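Speaker notes – what the second arm really costs
Denow users' day, 17th September, slot after coffee

Say hi, thank Glória Mota for swapping slots with me. Ask for hands: who has a quote sitting in their inbox right now? (Usually half the room.)

Start with the Doltero quote, because everyone loves a number. We budgeted for two arms, two grippers and a laptop, and I was so proud of that spreadsheet! Then the extras came in – cables, spare fingers, mounting plates, a second table – and they added 15 percent before we'd picked up a single thing. Let them laugh, then say it again slowly. 15 percent.

Next, the one-arm-or-two question. Our first plan had one arm and a clamp, and on paper it was fine. Go through the list of items we wanted handled, 73 of them, and ask which ones a clamp would hold. Soft stuff is where it fell apart for us. Pouches, towels, anything that sags when you grab one corner.
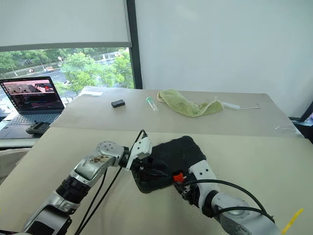
So we bought the pair, and I'd do it again, but please budget for table space. Two arms need a lot of elbow room, and then you still want somewhere to park the things you aren't using. I'd put a second table on the first order. It's the cheapest line on the sheet and we ordered ours last.

Hours! I logged some 157 hours of setup and tuning in the first year and had planned for none of them. If your finance people only see hardware, they'll think you're done on delivery day. (Pause here, somebody always groans.)

Service: we compared Amarasinghe and Vindomholm. Don't say which was cheaper, the contracts cover different things. Do say we went for 3 years and asked for a loaner clause in writing.

If there's time, show the blank budget sheet and fill in a row together. Questions until they throw me out. Leave the sheet by the door – and bring pens this time.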